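The case against the black vanity

June 16, 2023

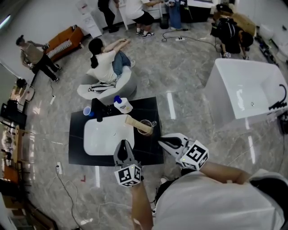 Black top, white basin, gray marble floor. The brush has already found its spot.

I have been looking at bathroom furniture since February, which is a sentence I never expected to write, and I'm becoming harder to please. My sister-in-law thinks I should pick something and get on with my life. She may be right, but she doesn't have to clean it.

My current problem is the black vanity. Every showroom has one now, and every website has 557 of them if you're foolish enough not to use the filters. I get the appeal. Black stone-look top with a bit of white veining, white sink dropped into it, tall black faucet at the back. Next to a big white tub it looks very grown up. I stood there and wanted it for a good ten minutes.

Then I started thinking about toothpaste.

We have hard water. Our old sink is white, the counter around it is beige, and I can go most of a week without seeing what's on either of them. Wing-yan Poon, who I used to work with, put in a black counter from Bristby two years ago and told me she wipes it down every time somebody washes their hands. She says she likes it. I've seen her do it, with the little cloth she keeps folded by the soap, and I'm not sure "like" is the word I'd use.

The layout bothers me more than the color. The basin sits over in the left half, so all your usable counter ends up on the right. On paper that's generous. But look at what is out: a blue plastic cup at the back left, a white bottle with a blue cap in the other back corner, a wooden brush, and a glass jar with a metal handle over near the right edge. That's a very modest amount of stuff. I own more hair products than that and I have short hair. Already the brush is lying diagonally from the rim of the basin to the jar, and I know exactly how that goes in my house. It gets knocked into the sink by breakfast.

I asked the salesperson at Zollness whether they made one with the basin in the middle. They do, and it costs $213 more. For moving a hole! I asked why and got a long answer about standard cutouts that I didn't follow and suspect I wasn't meant to.

The jar I have no quarrel with. Clear glass, a handle, good for cotton swabs or whatever you want off the counter. I do have a quarrel with the glass one I bought from Groen last year to go with our old soap dish, which was sold as "bath safe" and has a lid that sticks whenever the room steams up. So maybe skip lids.

As for the faucet, I like that it's tall. You can get a cup under it, or rinse a brush without scraping your knuckles on the basin. The tub has a black one too, a curved one mounted on the rim, and the pair of them do look good together - I'll give the designers that. I'd still want to see them after a winter of our water before I handed over any money.

And a freestanding tub needs floor all the way around it, and somebody has to mop the floor behind it. I measured our bathroom again last night. We could fit the tub or we could fit the vanity and still open the door.

So the shortlist is down to two: a plain white unit with drawers from Saltier, which Yuk-lan Yeh at my library branch has and complains about only a little, and keeping what we've got and replacing the faucet. The second one is winning. I'm going back on my next free morning to look at taps, and I'm bringing the tape measure and leaving my credit card in the car.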